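Print | E-mail

Brosbridge Rugby Football Club
Minutes of the recruitment and squad meeting, May
Upstairs at the clubhouse, start 7.15 pm (intended start 7.00 pm)

In the chair: Marius Ardeleanu
Minutes: Zamfira Costache
Also attending: head coach, forwards coach, second team captain, two players' reps
Apologies: the backs coach, who sent a long message in place of himself

1. Minutes of the last meeting
Agreed, once the word "shambles" under item 4 had been changed to "difficulty". The forwards coach wished it noted that he preferred the original.

2. Dumitrescu
The Natberg loose forward has agreed to join us for next season. He has played at six, seven and eight, and once on the wing in circumstances he would not go into. The head coach sees him as a flanker. The forwards coach sees him as a second row. Marius asked if anyone had asked Dumitrescu. He is to be rung before the next meeting.

He made 235 tackles last season by Natberg's count. The second team captain said Natberg also counts people who trip over him. The figure was accepted for the purposes of the website.

3. Hooker
We still haven't got one. Last season's first choice is moving away for work and his deputy has discovered triathlon. Names were put forward, two of them retired and one of them the forwards coach. Open until June.

4. Kit
The Drandus quote came in at 2000 pounds for both squads, shirts and shorts, socks extra. There was a long discussion of socks. Players will buy their own. The shade of green is to be checked against an old shirt before anything is signed, given what arrived last time, which several of those present described as teal.
Action: Zamfira to take a shirt to Drandus. Someone to lend a shirt that has been washed.

5. Pre-season
Training starts in the second week of July at 6.45 pm. The head coach wants a fitness test in the first session. The players' reps asked for it in the third. Settled on the second, to nobody's satisfaction.

Natberg have offered a friendly in August. Accepted, provided Dumitrescu knows which changing room to use.

6. Subscriptions
Going up to 225 pounds for full playing members. Students and under-21s stay as they are. There were 48 paid-up players at the end of last season and rather more than that in the team photograph. Match fees will in future be collected before kick-off, when people can still be found.

7. Second team fixtures
The captain asked for fewer away games that start before noon. Marius will write to the league, as he did last year.

8. Any other business
The scrum machine has a flat tyre. It had one in March. The forwards coach will bring a pump.

A request for a second kettle was held over.

Closed 9.10 pm. Next meeting in June, same room.

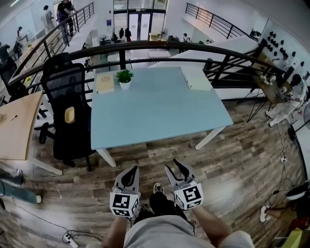
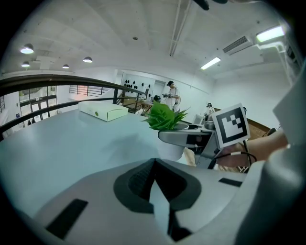 Page last changed: May, 10.40 pm, by Z. Costache

Correction to item 5: the July start time is 6.45 pm for forwards and backs alike. The backs coach has asked for this to be spelt out, having read the minutes and taken the view that it was ambiguous.

Anyone with a hooker, or who knows of one, should speak to Marius. Please put the word "rugby" in the subject line of your e-mail.

Print this page | E-mail this page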